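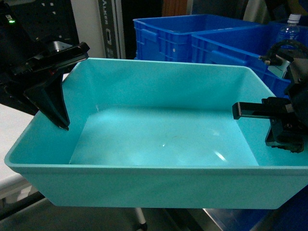 Shared trays and bins at the Grurmont Resource Center are cleaned and inspected by the person who last used them, before they go back on the shelf. The procedure below applies to all open plastic containers issued from the sorting room, including the shallow trays and the rectangular bins. A tray with nothing in it is not necessarily ready for the next user. The turquoise tray has an empty floor, yet a faint brownish smudge runs across the middle and a short white scratch shows on the back inner wall. The first is treated as soil and the second as wear, and the two are handled differently.

Before you begin

Clear a section of the table large enough for the container to lie flat. You will need a basin of warm water, mild dish soap, two soft cloths, a soft brush, and a dry towel. Scouring pads, steel wool, and powdered cleansers are not permitted on plastic containers. Solvents may be used only with the approval of the room supervisor, Maysoun Kassab.

Step 1. Empty and tap out

Remove all contents and return them to their labeled locations. Hold the container upside down over the waste bin and tap the base with an open hand. Check the corners for staples, beads, and paper scraps.

Step 2. Inspect under the overhead light

Set the container down and look across the floor from a low angle. Glare can hide a mark, so turn the container a quarter turn and look again. Run a fingertip over anything you find. A mark that can be felt as a groove is a scratch and will not wash out. A mark that feels level with the plastic should be washed.

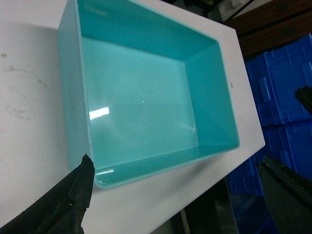 Outer walls are inspected in the same manner. Small specks and scuffs on the outside do not take a container out of service, but they should be wiped at each cleaning. Examine the rim along its full length for cracks or sharp edges. A container with a cracked rim is to be set aside at once and must not be washed or reissued.

Step 3. Wash

Dampen a cloth in the soapy water and wipe the floor first, then the inner walls, then the rim. Use the brush in the corners. If a smudge remains after two passes, lay the wet cloth over it for 20 minutes and wipe again. Do not scrape.

Step 4. Rinse and dry

Wipe all surfaces with the second cloth and clean water. Dry with the towel and leave the container upside down on the rack, tilted so that air can reach the inside. Containers stacked while damp tend to stick together and can be difficult to separate.

Step 5. Wipe the table

Stains on a worktable may transfer to the underside of a clean container. Wipe the table with a fresh cloth before setting anything on it, and report stains that do not lift.

Step 6. Record and return

Enter the container number and your initials in the log. Scratches are entered under "wear" and need no further action. Cracked containers are entered under "withdrawn" and taken to Nizar Karaki in Room 34. Containers washed on Saturday may remain on the rack until the room reopens.

Questions about this procedure may be directed to the sorting room desk, extension 871.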